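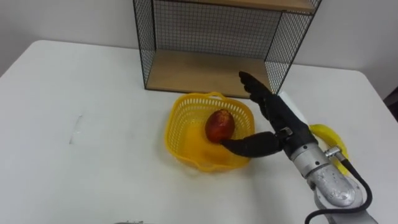 A **wire-grid shelf** is a small freestanding shelf unit whose sides and back are panels of metal mesh, with flat boards set between them. It is used on tables, counters and desks to gain storage height without fixing anything to a wall. The type is sold under many names, including *grid rack*, *mesh organizer* and *countertop shelf*.

## Construction

The frame is usually made of thin steel wire or rod, welded at the crossings into a square grid and finished with a powder coating. Black and white are the most common colors. The side panels carry the load, while the back panel keeps the unit from leaning sideways and stops items from sliding off behind.

Shelf boards may be solid wood, particleboard or wire. Wooden boards give small items a level surface, which open wire does not. Most units have two boards, a lower one close to the table and an upper one that also serves as the top. Some are sold flat and joined with screws or hooks.

## Use

In kitchens the shelf commonly holds jars, mugs, spices and fruit. The open mesh lets air pass on three sides, so produce that ripens at room temperature, such as mangoes, bananas and avocados, can be kept on it. Hooks can be hung from the grid for utensils and cloths.

Fruit is often kept in a separate basket that can be lifted off and carried. Plastic baskets with slotted sides and a solid base are widely used for this. The slots admit air and the base catches drips. A curved handle makes the basket easier to carry but adds to the height needed between the boards. Mangoes are best set in a single layer, as the weight of a pile can bruise the lower fruit.

## Manufacture and models

The Pasilard, made by Trevaskis, was designed by Warrick Faulkner and introduced in April with two boards and a black frame. It weighs 1,018 grams and has a back panel with 212 openings. A later version, the Pasilard Dura, has thicker side rods and six rubber feet. Baskets made to fit the lower board were supplied by Plastwood.

## Care

Coated wire is wiped with a damp cloth and dried. Chips in the coating can rust, particularly near a sink. Wooden boards should not be soaked.

## See also

- Dish rack
- Fruit bowl
- Pegboard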